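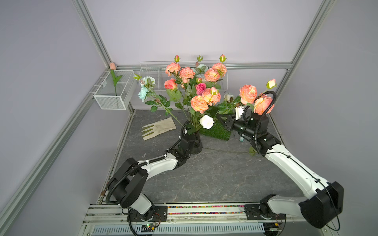

Figure 2. Flower task with both arms at the bouquet.

Print this section | E-mail this section

Section 2: Recording Your First Flower Episodes
Flora set-up guide, Prorkar. Revised May 10, 2022

Flower arranging is our favorite task for a new Flora cell, and we think you'll see why as soon as you start! Stems bend, petals hide the gripper, and both arms have to share a small space. A policy that learns from good examples of this will have seen plenty of the hard stuff.

Before you start
Finish the arm calibration in Section 1. Load the Besside recorder and check that both arms show as connected.

1. Dress the table. Stand the vase near the middle, within reach of both arms, and set the grass mat next to it. Artificial flowers work best, as they hold up to a full day of handling.

2. Lay out loose stems on the floor of the cell. Change where they lie and which way they point before every episode. Variety here is worth more than extra hours later (really, it makes a huge difference!).

3. Leave a few extras in view, such as a work glove or a basket with a single tulip in it. The policy should learn to work around things that aren't part of the job.

CAUTION: Keep hands out of the cell while the arms are powered. Press the stop button before you reach in for a fallen stem.

4. Bring the left gripper to the base of the bouquet and the right gripper in toward it from the other side. Check that neither cable loop snags a flower when you move the arms through their range.
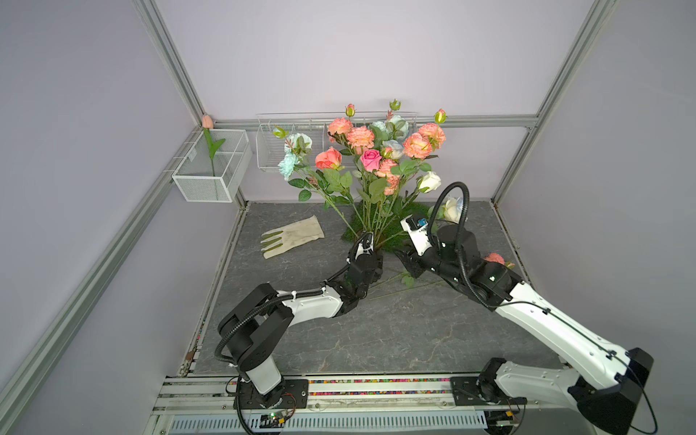

5. Press Record and begin. Move at a calm, even pace. Episodes can run up to 55 seconds; the recorder closes the file at that point.

6. Use one arm to steady the vase and the other to handle stems. Try to settle on a hold before the second arm moves, so the recorder catches a clean start to each action.
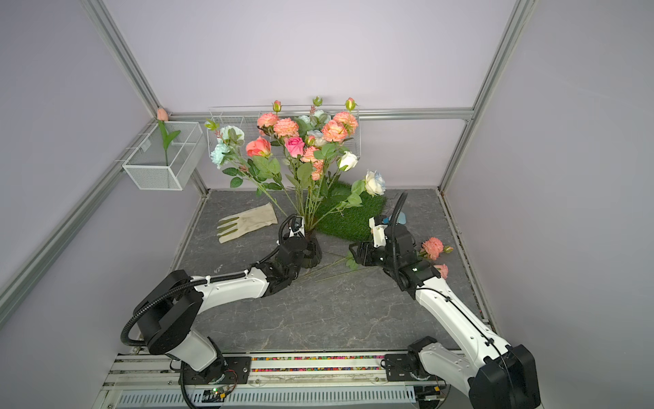 If you fumble a stem, keep going! A recovery is a great example in its own right, and Riet Desmet, who wrote the Zerouali training scripts, asks for as many of them as you can give her. Throw out an episode only when an arm faults or a camera drops out.

7. Press Stop, then mark the episode Complete, Recovered or Faulted.

NOTE: Aim for 35 episodes before your first training run. Play back a handful at full speed first. It's a lot of fun to watch, and you'll spot bad habits early.

Related sections
Calibrating the arms
Labeling and trimming episodes
Starting a Zerouali training run
Error 22: camera not found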